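How a Reality Show Finds Its Story

The reunion episode of Stonlow ran 11 minutes over its slot, and most of the comments afterward were about one thing: a shouting match in the kitchen that viewers felt had come from nowhere. People who had watched every episode said they could not tell what had started it. Some accused the producers of staging it. Others blamed one of the sisters.

The answer is in the edit. Stonlow is assembled by Endar, a post-production company that handles unscripted series for cable and streaming. For the season in question it took in 795 hours of footage and delivered ten episodes of 42 minutes each, plus the reunion. The kitchen argument had a cause, which was filmed. It was a phone call of about a quarter of an hour, and it was removed in the fourth week of editing when a third party on the line declined to sign a release.

Jong-dae Na was the supervising story producer. His job title is often confused with that of the field producer, who is on location and speaks to the cast. A story producer works later and mostly from paper. Every interview and every usable conversation is transcribed, and each line carries a time code that ties it to a clip. Na reads the transcripts, marks passages, and builds what the trade calls a stringout: a long, rough chain of clips in the order the story might be told. A stringout for one episode of Stonlow usually ran to three hours. The editor then cut it to length.

"The transcript tells you what was said," Na says. "It doesn't tell you that she took nine seconds to say it. You find that out when you play the clip, and then the whole act has to be rebuilt."

The season had 3212 logged clips marked as story material. Each was tagged with the cast members present, the location, the clothes worn and a one-line summary. Clothes matter more than a viewer might expect. If a woman wears a green jacket in the driveway and a gray one at the front door, the two moments cannot be joined, however well the dialogue fits. Hair is worse. One cast member went from brown to blond in the middle of the shoot, and from that point her material could be used only in the order it was filmed.

The second tool is the pickup interview, recorded weeks or months after the events. In these the cast member sits alone and talks about what happened, normally in the present tense. The present tense is requested. It lets a remark made in April sit beside an event from the winter without the join being heard. Contracts at this level usually call for a fixed number of pickup days, and on Stonlow it was 2 per person.

Then there is the assembled line, known to fans as the frankenbite. A sentence is built from words spoken at different points in an interview, or in different interviews. The picture cuts away to another person while the join passes. The practice ranges widely. At the mild end, an editor takes out a false start or a cough. At the other end, a cast member appears to say something she did not say. Endar's house rule allows joins within one answer and forbids them between answers on different subjects. Na describes the rule as workable, though he concedes that "different subjects" gets argued over at most screenings.
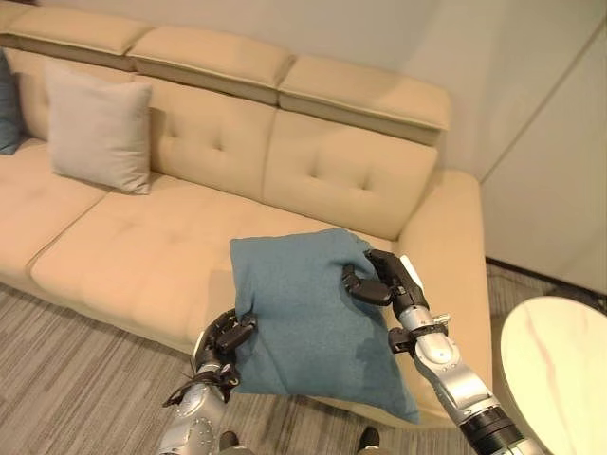
Continuity inside the home is a separate problem, and it grew as Stonlow moved more of its conversations out of restaurants and into living rooms. A restaurant is booked for an afternoon and everything is shot in one go. A living room is used by the people who live in it, and it changes between visits. The usual trouble is small and movable. A beige sofa with a light gray pillow propped against its back on one side gives the editor a marker in every wide shot, and if the pillow has switched sides by the next visit, a reply from that day cannot be cut against a question from this one. Fixed features such as headrests or tufting cause no difficulty. Some crews photograph each room at the end of a visit and reset it at the start of the next. Stonlow did this for the first three episodes and then dropped it to save time.

Sound is more forgiving. Every cast member wears a radio microphone, and each track is recorded separately, so a line can be kept when the picture is unusable. The main enemy is background music. A song playing on a kitchen speaker has to be licensed or removed, and it is hard to remove from under a voice. Field crews ask for music to be turned off on arrival. The request is often forgotten after the first hour.

The network's notes come in three rounds: rough cut, fine cut and lock. On Stonlow the rough-cut notes were the heaviest. The network, Grelosora, wanted the argument between the sisters moved from episode six to episode four, where the audience had dipped in the previous season. Moving it meant that the reconciliation lunch, which had already been cut for episode five, now carried two episodes of tension it had not been built for. The lunch was extended by four minutes, mostly with reaction shots.

The phone call came out after that. With its cause gone, the kitchen argument was tried in three versions: with a pickup interview explaining the background, with a title card, and with nothing. The lawyers ruled out the interview, and Grelosora does not use title cards except for time jumps. It aired with nothing.

Na has since moved to Ma, a competition series about wedding caterers, where the clock supplies most of the structure and the stringouts are shorter. Stonlow has been renewed, with the release forms now signed before any call is put on speaker.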